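Replacing Gripper Finger Pads and Rerouting the Wrist Cable on the Two-Arm Garment Cell

Kellholm Training Workshop – Maintenance Procedures
Revised 6 May 2025

Scope

This procedure applies to the two-arm garment handling cell at the Kellholm workshop and to the matching cell at Genville. It covers inspection and replacement of the gripper finger pads, inspection and rerouting of the external gripper cable at each wrist, and the fabric check that must be completed before the cell is returned to use. It does not cover joint brakes, controller faults or replacement of a complete gripper. Those jobs are to be referred to the supplier, Dondari, through the equipment office.

The procedure should be carried out after every 200 hours of running time, and whenever an operator reports slipping fabric, pulled threads or a gripper that drops out during a lift.

Tools and parts

One set of finger pads for each gripper
Hex keys, metric
Torque screwdriver
Lint-free cloth and isopropyl alcohol
Hook-and-loop cable straps
Feeler gauge
Test garment from the cell drawer
Paint marker and the cell logbook

Finger pads are supplied in matched pairs. A new pad must not be fitted opposite a worn one. The left and right grippers on this cell are different models and their pads are not interchangeable. Check the part label against the inside cover of the logbook before opening the bag.

Before you begin

Finish or cancel the current job and remove all fabric from the fingers. Send both arms to the service position, in which the wrists stand apart over the table at working height. Switch the cell to maintenance mode, press the emergency stop and lock the main isolator. The person doing the work keeps the key.

Wait until the indicator on the controller has gone out before touching either arm. The left gripper holds its position when power is removed. The right gripper may relax slightly, and fingers should be kept clear of it until it has settled.

Part 1. Replacing the finger pads

1. Wipe both fingers with a dry cloth. Lint collects behind the pads and can hide a cracked edge.

2. Loosen the two screws on the back of each finger by half a turn, then remove them completely. Place them in the parts tray. Screws that have been removed twice should be discarded.

3. Slide the old pad toward the fingertip. If it does not move, warm it in the hand for a minute and try again. Do not pry against the finger with a screwdriver, as scratches on the seating face will tilt the new pad.

4. Clean the seating face with alcohol and let it dry.

5. Fit the new pad with the ribbed side facing inward. Start both screws by hand before tightening either of them.

6. Tighten to the value printed on the parts bag. Mark each screw head with the paint marker so that movement can be seen at the next inspection.

7. Close the fingers by hand and hold the feeler gauge between the pads. The gap should be even from root to tip. An uneven gap nearly always means that lint has been left under one pad – remove it, clean it and fit it again.

Repeat for the second gripper.

Part 2. Inspecting and rerouting the wrist cable

The gripper cable runs outside the arm for the last section of its length. It is the part of the cell most often damaged, usually through being strapped too tightly.

1. Run the cable through the fingers from the gripper connector back to the first strap. Feel for flat spots, nicks and stiffness. Any of these is grounds for replacement.

2. Check that the connector is fully seated and that its collar has been turned until it clicks.

3. Remove the strap nearest the wrist. Turn the wrist slowly by hand through its working range, using the brake release described in the supplier's manual, with a second person supporting the arm.

4. Leave enough slack that the cable does not pull at either end of the range. A loop is expected. It must not be long enough to pass between the fingers or to catch under a sleeve.

5. Refit the strap so that the cable can still slide beneath it. Metal clips and cable ties are not permitted on the wrist.

Part 3. Fabric check

The cell should not go back to regular work on the strength of a finger test alone. Pads that close evenly on a gauge can still lose a thin knit or a soft woven shirt.

Remove the lock, reset the emergency stop and start the program Karabulut 17 at reduced speed. Lay the test garment flat on the table. The arms will take hold of it from opposite sides, and the shoulder side will be raised first.

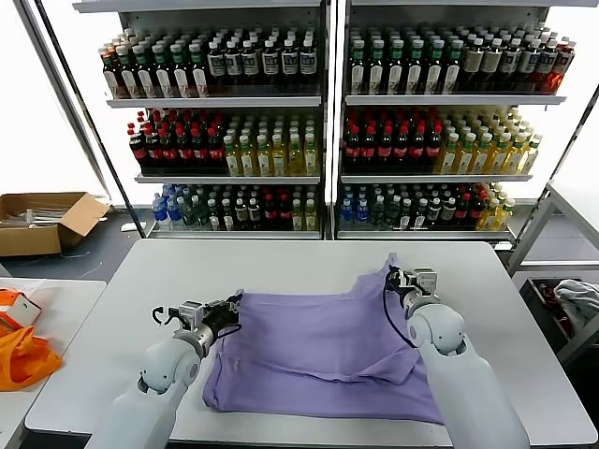

Necati Gezer wrote after the first issue of this procedure that reduced speed hides a badly strapped cable, and that the check at Genville now ends with one full-speed pass, which found a tight strap on the right wrist in September. The full-speed pass has been adopted here as step 4 below.

1. Watch the grip as the cloth is first lifted. A small peak in the fabric at the fingers is normal. Creeping of the fabric out of the fingers is a fail.

2. Watch the cable on each side during the lift. It may rest on the garment, but it must not drag the cloth along with it.

3. Let the program complete 5 lifts. Inspect the garment for pulled threads and for marks left by the pads.

4. Clear the area, set full speed and run one further pass.

If the fabric slips, do not raise the grip force as a first response. Wipe the new pads with alcohol to remove the release film left from molding, and repeat the check. If slipping continues, record fault code 656 in the logbook and leave the cell in maintenance mode.

Records

Enter the running hours, the pad batch, the result of each step in Part 3 and the name of the person who held the isolator key. Old pads are to be bagged with the entry number and kept until the next inspection. Return the test garment to the cell drawer, folded with the shoulders outward.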